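Lilibeth Abella
September 15, 2020

Right, a thread. I mentor the student robot project at our place two evenings a week and I've been asked by three different people whether it's "going well". I keep giving a different answer, so I'll write it down.

The task, as the students wrote it in their proposal: a robot that tidies a small shared kitchen after lunch. Put the cups in the dishwasher, put the cloths in a heap, leave the counter clear. Demo in October. I said at the time it was too much. I was told I was being negative.

The team is Noel, Shiela and Chepkoech. All second years, all bright, all far too keen on a video from a firm called Vass in which a machine unloads a whole dishwasher in one smooth go. I made them watch it again with a stopwatch and look for the cuts. There were four. Shiela found the last one and was quite cross about it.

They've named the robot Terkier. Don't ask me. It has a perfectly good asset number.

What they've got so far is 418 labelled pictures of the kitchen, a grasp planner Noel borrowed from last year's group, and a spreadsheet. The spreadsheet is the best bit and I mean that sincerely. Chepkoech keeps it and she writes down the failures in full.

Now the number everyone likes: 92 per cent. That's on the slide, in large type, and it's been repeated to me by people who've never set foot in the lab. 92 per cent of what? Of single cups, standing upright, on a bare table, with the blinds down.

I asked them to try the same software in the kitchen, as people leave it. There was some muttering about whether that was fair.
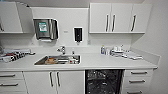 A cup on a bare table is one problem. A clear cup next to another clear cup, on a white counter, against a white wall, is a different one, and the depth sensor can't make sense of clear plastic at the best of times. The planner was happy to report a good grasp on thin air. It gave it a confidence score as well.

Cloths are worse. Noel's cloth detector says "cloth" for anything pale and flat. Trays are cloths. One corner of the worktop was a cloth for most of an evening.

And the sink! The proposal doesn't mention the sink at all. I've read it twice. Things get left in sinks, and the steel throws reflections all over the place. Chepkoech added a column for it and the column is already longer than the others.

Pacita Buenaventura, who runs the module, thinks I should let them have their nice number because it keeps them going. I see the point. I also marked last year's reports and I remember how many of them had a nice number and nothing behind it.

The current plan is to buy their way out. There's a ready-made perception package called Weretti, 500 pounds for a student licence, and the sales page says it "understands any kitchen". I asked which kitchens it had been tested in. The reply was a link to the same sales page.

Pillel do a gripper with softer fingers and I'm less rude about that one, as you can at least hold it and squeeze it. It's 3399 pounds though, so it's staying in the catalogue.

What I've asked for instead: pick one object. The cup, if they must. Run it in the real kitchen, cupboards open or shut, whatever's lying about, and write down every attempt. If the figure comes out at a third, put a third on the slide and tell me what went wrong with the rest.

Shiela said that'll look terrible beside the other teams. It might. The other teams are welcome to bring their robots over to our kitchen.

To be fair to them, they did go off and do it. Last night's sheet has a whole page on handles. Dark bar on a white door turns out to be the one thing the camera finds every time, so Noel now wants to change the project to opening cupboards.

I've said no. He's writing me a proposal anyway.

Will post the cup results when there are enough of them to argue over. Replies open, but if you're going to send me the Vass video, I've seen it.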